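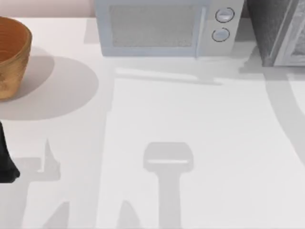
Eduard Machala
Workshop Reviewer

Mar 7, 2020

The Prarkholm kitchen pack is a simulated countertop for people whose two-arm build isn't fit to be near real crockery. Mine lives in the shared workshop at Dornham and qualifies easily.

You get a microwave with two round knobs, a wooden bowl and plenty of white counter. The bowl is lovely. I have spent about 200 attempts failing to pick it up and it still hasn't chipped, which I can't say for anything in my own cupboard.

Shadows are soft and convincing, and my old laptop resents every one of them. Turn them down while tuning the wrists. The manual is five pages, three of them license.

Four stars. I'd buy it again.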